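Search this blog
Type and hit enter
Share 149

So February was the month I finally dealt with the cup cupboard. You know the one (everyone has one, right?) where you open the door and something bounces off your forehead. We had travel mugs with no lids, a gravy boat, and a whole tower of freebies from the Dresdale summer fair that went straight to the donation box.

I kept the plastic ones for last, since those are what the kids fight over every single morning. New rule at our house: one color each, and you rinse your own. Blue for the oldest, green for the middle one, pink for the baby, who is four and would like me to stop calling her the baby! They live out on the white table now, against the wall, so nobody has to climb on a chair at 6 a.m.

I did look at those Lundix stacking racks, but I'm not buying a thing to hold three cups. The shelf I freed up has the rice cooker on it, and I can reach it without moving the toaster first. Bliss.

Next up is the drawer with the batteries and the birthday candles. Pray for me.

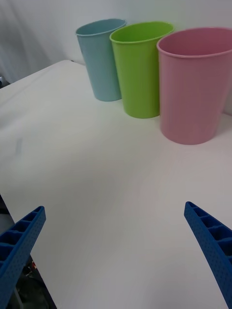
Jarmila Gajdoš: we tried one color each and it lasted until a cousin came to stay and wanted green too, so maybe put a spare away somewhere now.

1 comment

Recent posts
The great sock amnesty
Soup for a cold kitchen
Why I quit the big calendar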